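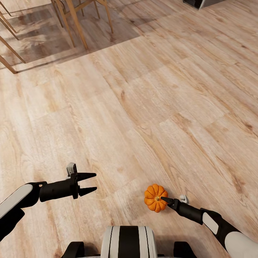
Minutes of the Open Day Working Group, Lalteck Centre for Home Automation, November 2022. The group met in Room 403, with Tayla Lowther in the chair. Apologies were received from the Drarneck office. The minutes of the June meeting were agreed, with one correction to the spelling of Butkienė in item 2. Members then viewed the simulated household demonstration prepared for visitors, including the floor exercise, in which the two-armed robot has its right gripper at the side of a small orange pumpkin. The chair asked that the screen be placed where visitors standing at the back can see low objects of this size.

1. Matters arising

The door signs have been delivered. The quotation from Pluler for seating remains outstanding and will be brought to the next meeting.

2. Visitor numbers and groups

It was reported that 32 places had been booked for the morning session. Members agreed to divide visitors into two groups, one starting in the demonstration room and the other in the lecture room. A total of 400 programmes will be printed, to cover the open day and the spring school visits.

3. Content of the demonstration

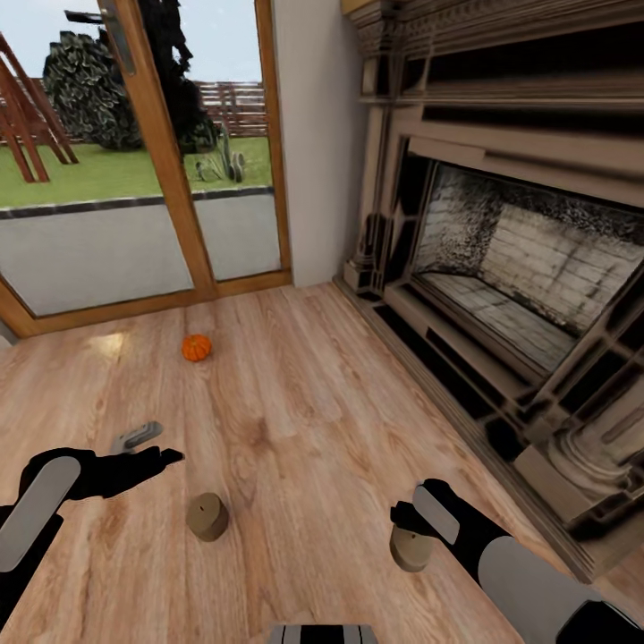 The group considered how much explanation the presenter should give. It was felt that the previous script relied too heavily on technical terms and left too little time for questions. Ms Lowther proposed that the presenter speak mainly about the task itself, for instance the right gripper closed on one tan cylinder while a second stands on the floor, and leave the control software to the handout. This was agreed. Butkienė will revise the script and circulate it before the rehearsal.

Members also discussed the part of the demonstration concerned with furniture. It was noted that visitors tend to ask about drawers and cupboards in their own homes, and that the presenter should be ready 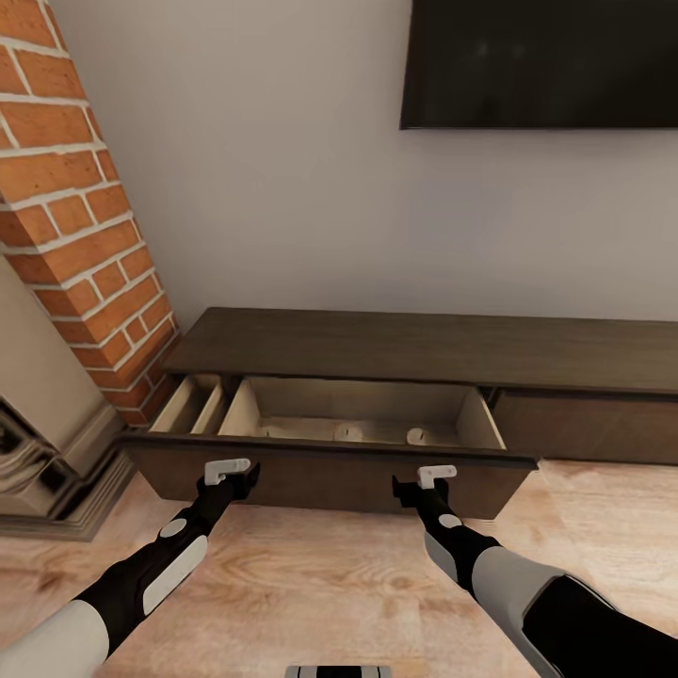

to say plainly which household tasks have been tried in simulation and which have not. A short list will be added to the handout.

4. Budget

The sum of 900 pounds was approved for printing, refreshments and hire of the second screen. Any further spending is to be referred to the chair.
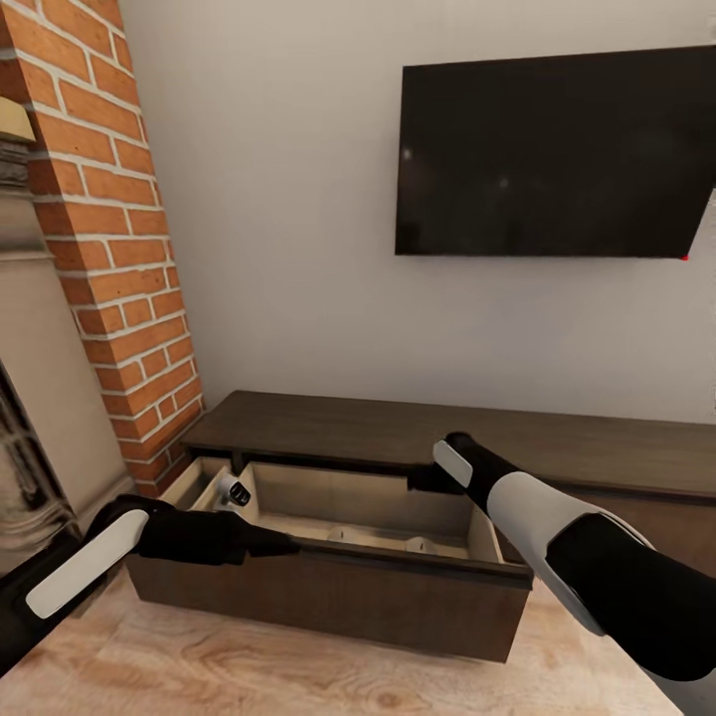
Simulated demonstration: both arms at the open drawer of the media console.

5. Actions

Butkienė: revised script and handout list.
Drarneck office: printing of programmes.
T. Lowther: seating quotation from Pluler; position of the screen.

6. Any other business

A request to allow visitors to take photographs was agreed. The meeting closed at the usual time.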